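Keys and fobs: where the changeover stands

The switch to the new key register started in January and is now finished at Pindar Court and Ruddock House. Gultolent Tower is still under way. Residents at Gultolent who have not yet had a letter do not need to do anything.

The old register listed 1,472 keys across the three buildings. Many belonged to doors that have since been replaced, and a good number were signed out to people who moved away years ago. So far 1,027 have been matched to a lock and a unit. The others are being worked through floor by floor, starting with the storage lockers and the bike rooms.

If you have old keys in a drawer, please bring them in even if you don't know what they open. Leave them on the ring they came on. The tag number is often the only way we can trace a key, and loose keys take a lot longer to sort. The office can give you a spare ring if you need to separate your own car or cottage keys from building ones.

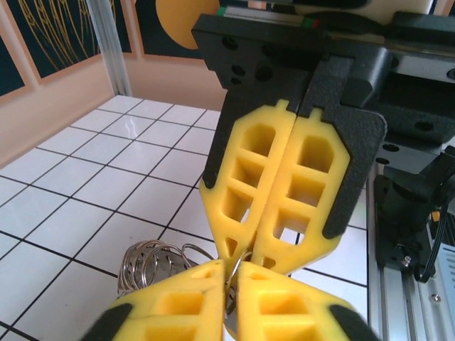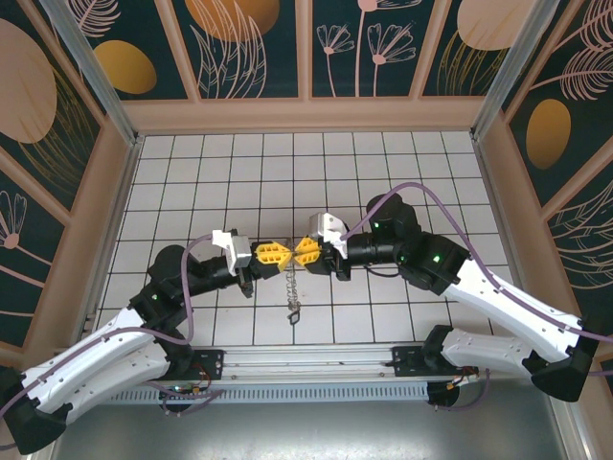
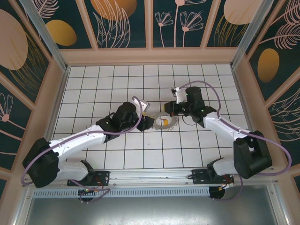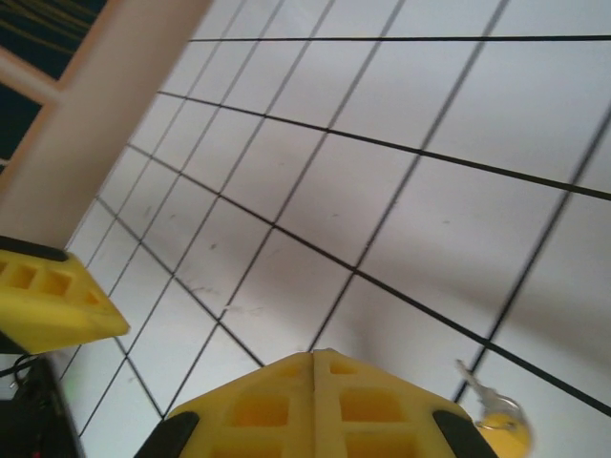
Key rings in the first picture; white floor tile in the other three.

Replacement costs have changed. A mailbox key is now $27 and a lobby fob is $42. Suite keys are cut on the Cernia blank and have to be ordered, so allow a week. Hardware stores can't copy them, and the ones that try usually give you a key that goes in and won't turn. Please don't force it. We had two cylinders drilled out at Ruddock over the winter for this reason, and the charge went to the units involved.

Lost keys should be reported the same day if you can manage it. A lost fob can be switched off from the office and turned back on if you find it in your coat. A lost suite key is a different matter, and whether the lock is changed is up to the owner. Tenants should speak to their landlord first.

Some questions came up at the Pindar meeting that apply to everyone. Family members can hold a fob but it must be registered to the unit. Dog walkers and cleaners are treated the same way. Lock boxes are not allowed on the front railings at any of the buildings, or on the gas meter cage at Ruddock, where three were removed in the spring. A rack for lock boxes has been put up inside the side vestibule at Pindar. Whether the other buildings get one depends on how much it is used.

The parkade remotes are not part of this changeover. They stay as they are until the door operator is replaced, and there is no date for that yet. If yours has stopped working, try a new battery first. The garage side entrance at Gultolent still uses the older brass key with the square head, so hold on to that one for now.

Office hours for key returns are weekday mornings, and Wednesday evenings until seven. The drop slot is fine for returns, but put them in an envelope with your unit number on it.

Last updated: 6/8/26

Contact the office | © Gultolent, Pindar and Ruddock Residents' Newsletter | Back to top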